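Sernel Handling Course, Unit 5: Totes, Trays and Moulded Parts
Handout, revised August 21, 2020

5.1 Terms
Rim: the outer top edge of a tray or tub.
Step: a moulded ledge inside the rim.
Facet: a flat plane on a moulded shell.

5.2 Loading
Glossy shells are held on both sides over the tray. Cartons go to one side. Check the tray rim before loading.

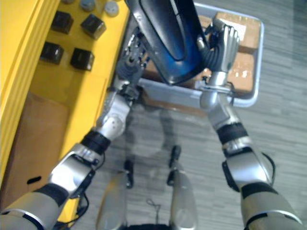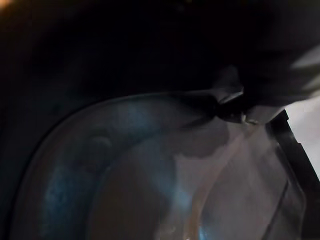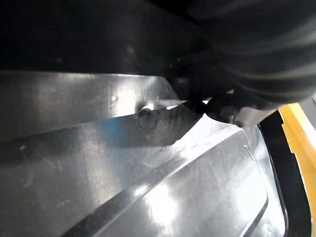
Plastic surfaces, the second and third with reflections.

5.3 Inspection
Reflections can hide scratches. Tilt the part and look again. Record marks on the Trevska sheet under the part number; for practice use 831. Run a finger along each ridge and edge. A streak that moves with the light is a reflection and is not recorded.

5.4 Exercise
Inspect 20 parts from the Manurung lot. Hand in the sheet before Unit 6.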